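手本

ゼテスカム（Zetescombe）に雇われたとき、私の職種は「教示員」だった。名刺を刷る段になって総務が「先生みたいですね」と言い、給与明細を見て、先生みたいではないことがわかった。

仕事の中身は単純で、グローブをはめ、ゴーグルをかぶり、離れた椅子からロボットの手を動かす。私が手を開けばあちらも開き、私がカードをつまむ真似をすれば、あちらは本物のカードをつまむ。それを繰り返して記録にためると、クラトゥディクス（Clatudix）という学習ソフトがひと晩かけて読み込み、翌朝には私がいなくても同じことができるようになる。少なくともパンフレットにはそう書いてあった。

ロボットはマシューと呼ばれていた。つづりはMathewで、tがひとつ足りないのは発注書の誤記だという。直すには本社の承認がいるため、一字足りないまま働いていた。私も月末になるとだいたい何か足りないので、そこは気が合った。

課題は、カードを仕分け棚に入れること。客先のレルクヴェッティ（Rerkuvetti）が視察に来るまでに、手本を150本そろえることになっていた。カードを一枚棚に入れるまでで一本と数える。前の職場で伝票を仕分けていた私には、あくびをしながらでもできる作業だった。実際に初日、あくびをした。ゴーグルの中で首が傾き、マシューの首も傾いた。その一本は「姿勢不良」として消された。

二日目には、手首のカメラの見え方に慣れるように言われた。頭のカメラだけに頼ると、自分の手の陰になったところで必ず何かを引っかけるからだ。手首の映像に切り替えると世界がやけに近くなる。腕を下ろせば、そこにあるのは床と、自分のものではない指だった。 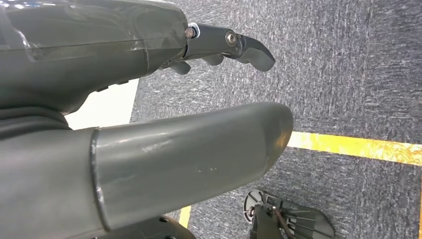 腕を下ろしたところ。右へのびる黄色いテープは床のもの。

先輩の教示員からは、指先を見るな、行き先を見ろ、と教わった。自転車の乗り方と同じだという。私は自転車に乗るとき前輪ばかり見るたちで、そのせいで二度ほど生け垣に入ったことがあるのだが、黙っていた。

三日目の朝、はじめてマシューを一人でやらせてみることになった。グローブは机に置き、私は腕を組んで立つ。親の授業参観に似ているが、こちらの親は子の出来で契約が更新されるかどうか決まる。

マシューはカードをつまんだ。悪くない。棚の前まで運んだ。なかなかいい。そして、止まった。

二秒ほどだろうか、カードを棚の口にかざしたまま動かない。それから何事もなかったように差し込んで、手を引いた。次の一枚でもやはり止まった。その次も止まった。

「通信の遅れですか」と私は聞いた。

主任は画面をこちらに向けた。私の手本が並んでいた。どれを再生しても、棚の前で私が止まっている。

「これ、何を考えてるんですか」と主任は聞いた。

何も考えていない、と答えかけて、やめた。前の職場で、私は一度だけ伝票を一段ずらして入れ、その日の分をまるごと隣の県に送ったことがある。二月の、よく冷えた倉庫での話だ。それ以来、入れる前に一拍おくのが癖になっている。自分ではとっくに抜けたつもりでいた。

「確認です」と私は言った。

「マシューも確認してるんですか」

「していないと思います」

「じゃあ何をしてるんでしょう」

「ためらっているふりを」

主任は少し考えてから、報告書に「停止動作（教示員由来）」と打ち込んだ。由来、という字の並びを見て、私は温泉の立て札を思い出した。
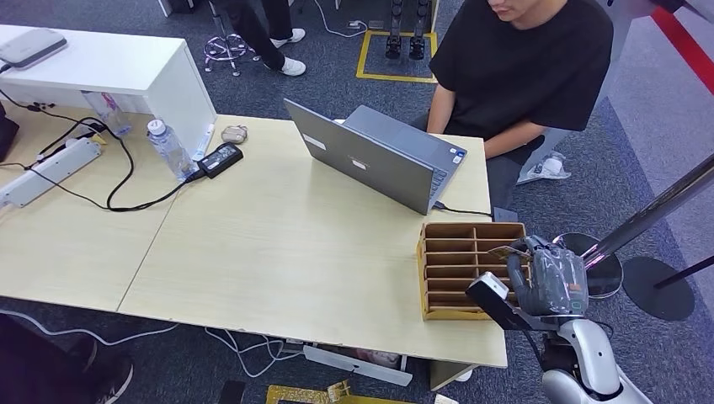 癖というものは、抜こうとすると太くなる。午後から撮り直しに入り、私は止まらずに入れることだけを考えて、そのせいで今度は棚の手前で加速するようになった。マシューも翌朝には加速を覚え、カードを叩き込むようになるだろう。怒っている郵便局員のような動きになるはずだった。棚といっても段ボールを組んだもので、縦に二列、前の縁には茶色い波形の断面が出ている。乱暴にすればこちらが負けて、仕分けの前に工作の時間になる。いちばん上の段に指をかけたまま、私はゴーグルの中で息を整えた。向かいでは黒いTシャツの同僚がノートパソコンに手を置いていた。キーをひとつ押せば、その一本は残るか消えるかする。裁判官にしてはずいぶん楽な服装だった。

「今の、どうでした」

「速いです」

「今のは」

「止まりました」

「今のは」

返事がなかった。ゴーグルを上げると、同僚は画面を見たまま首をかしげていた。

「うまいんですけど、別の人みたいです」

ほめられたのかどうか、私はいまだに決めかねている。

夕方までに、使える手本は92本になった。残りは止まったもの、急いだもの、それから私がくしゃみをした一本である。くしゃみの一本は同僚が個人的に気に入ったと言い、消さずに別の場所に移した。学習には使わないと約束してくれた。約束の書式はなかった。

視察の日、レルクヴェッティからは7人来た。全員が床の黄色いテープを見て、踏んでいいものかどうか迷い、結局一列に並んで遠巻きに見ることになった。マシューは朝までにひと通り学び終えていて、主任によれば仕上がりは上々だった。私の椅子は部屋の隅に寄せられ、グローブは引き出しにしまわれた。万一のときは私が出る段取りだったが、万一のときに引き出しを開ける係が決まっていなかった。

マシューはカードをつまみ、運び、棚の前で止まった。

主任がこちらを見た。私は天井を見た。

カードはやがて静かに収まった。客のうちいちばん年かさの人が、ほう、と声を出した。

「今、確かめましたね」

主任の返事は早かった。「はい。慎重な個体でして」

「うちの若いのにも見習わせたい」

笑い声が起きた。若いのと呼ばれたらしい一人だけが笑わず、マシューの手を見ていた。帰りぎわ、その人は私のところへ来て、あれは何秒待つように設定してあるのかと小声で聞いた。設定ではないと答えると、では何なのかと聞く。私は前の職場のことを話そうとして、隣の県の説明から始めなければならないことに気づき、企業秘密ですと言った。若い人は手帳にそのまま書きとめた。

契約は更新された。追加の仕様書が届いたのは翌週で、棚入れ前の「確認動作」を全機に載せること、とあった。ついては教示員に改めて手本を頼みたい、できるだけ自然に止まってほしい、と主任は言った。

私はグローブをはめ、カードをつまみ、棚の前まで運んだ。

「止まってください」と同僚が言った。

手はもうカードを入れていた。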